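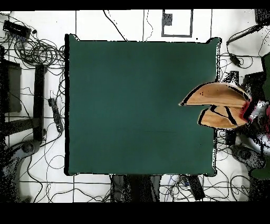 Plinlow to open town towel library for swimmers, walkers and anyone caught in the rain

Sun 17 March

Plinlow is getting a towel library! From May, anyone who turns up at the lido without a towel, or steps off the hill path soaked to the skin, will be able to borrow a clean one free of charge and drop it back whenever they're next passing.

The scheme is run by Mesov, the small laundry co-operative on Serrano Street, and grew out of a winter trial at the lido changing rooms. Over 14 weeks, swimmers borrowed towels 1,053 times. Only 33 have yet to come home, and a few of those are still turning up in the returns bin, washed and folded with thank-you notes tucked inside.

"We thought we'd lose half of them in the first month," said Anežka Šimko, who started the trial with a stack of spare bath towels from her own airing cupboard. "People have been lovely about it. One family brought back two towels when they'd only borrowed one, and we still don't know where the other came from."

Borrowing is simple. There is no card, no deposit and no form to fill in. Take a towel from the shelf, use it, and put it in any returns bin. Mesov will collect the bins every morning except Monday, wash everything at the Serrano Street laundry and have the shelves full again by lunchtime. Borrowers can keep a towel for up to 5 days — handy for visitors staying over a long weekend.
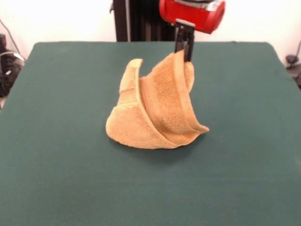
Where to find the shelves

The first shelf stays where it is, beside the hot drinks hatch at the lido. New ones will open at the Fallent car park, at the foot of the hill path, and inside the porch of the Plinlow library, where wet dogs are welcome to make use of the older towels in the blue crate.

Mesov is also asking for donations. Bath and hand towels in any colour are wanted, and a bit of fading is fine. Towels too worn to lend will be cut up and hemmed as cleaning cloths at the co-operative's Thursday mending table, which is open to beginners. 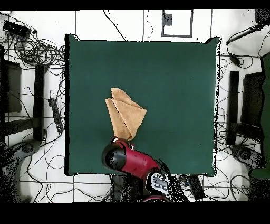
"I learnt to sew a straight line at that table, at the age of sixty-two," said Consuelo Valdovinos, who swims at the lido most mornings and now helps with the hemming. "I'd love to see more people come along. Bring a towel with a hole in it and we'll find you a chair and a cup of tea."

Donations can be left at the laundry counter during opening hours. Please wash towels before bringing them in, and leave bath mats and pillowcases at home for now — the shelves aren't built for them.

For more details, or to arrange a visit to the laundry, please ask for Anežka Šimko at Mesov, Serrano Street, Plinlow.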